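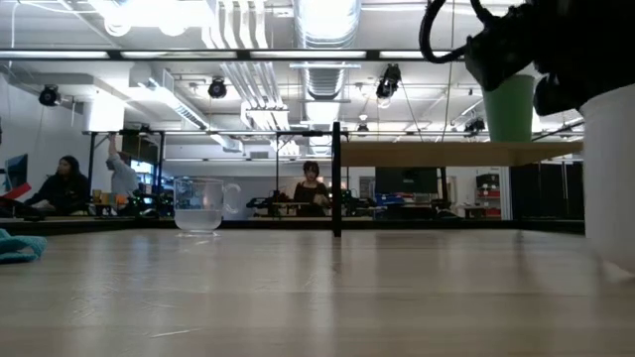 Two-armed robot learns where the cups go — from 200 demos

A lab at Skurnirar says its table-tidying system, Ionescu, can now learn a new layout from 200 human-guided demonstrations. Old version needed a fresh set each time a shelf moved. The new one mostly doesn't.

The trick is in the labels. Every demo gets chopped into short pieces — reach, grip, lift, place — and the policy trains on the pieces, so a grasp learned on a cup can be reused on a mug. Handles are still the hard part.

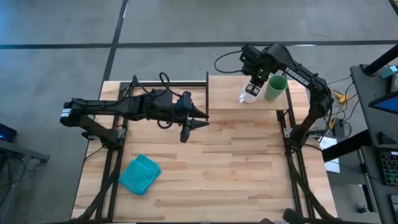

Page last changed: September, 4:20 pm

Training took 9 hours on one machine, the group says. Tests ran at a wooden table with an arm on either side, cups and mugs to deal with and a raised wooden panel at the back. Soft stuff like cloth and plastic bags is in the mix too, and thats where most of the misses come from. Bags especially. They never sit the same way twice. 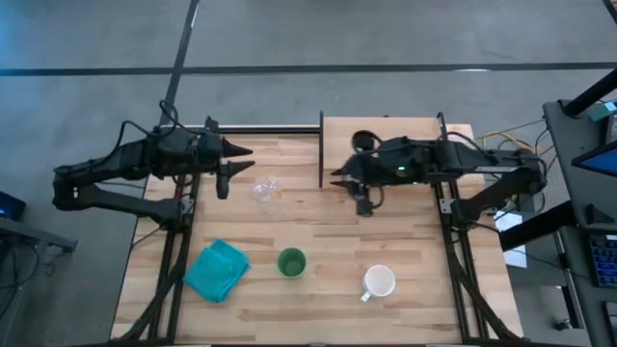 Arms at the work table, with bag, towel, cup and mug.

Two things still slow it down: see-through objects, and handovers between the arms. A write-up is due this fall, with the demo data to follow. Code maybe later, no promises. A second site, at Vavthorpe, will try to repeat the reslts on its own tables.

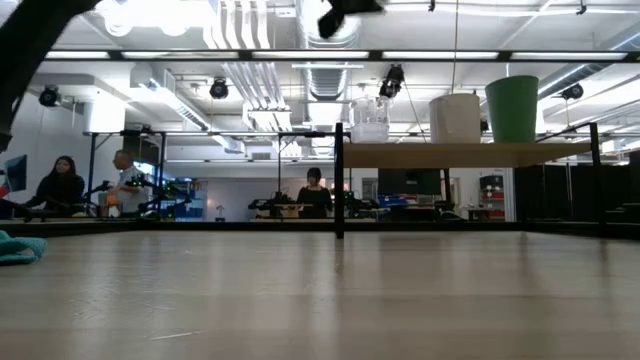 Radka Živković wants to see that repeat before getting excited, saying a policy that knows one shelf well can fall apart on the next one, and that 200 demos is only cheap if you don't have to redo them in every room.

Vavthorpe starts next month.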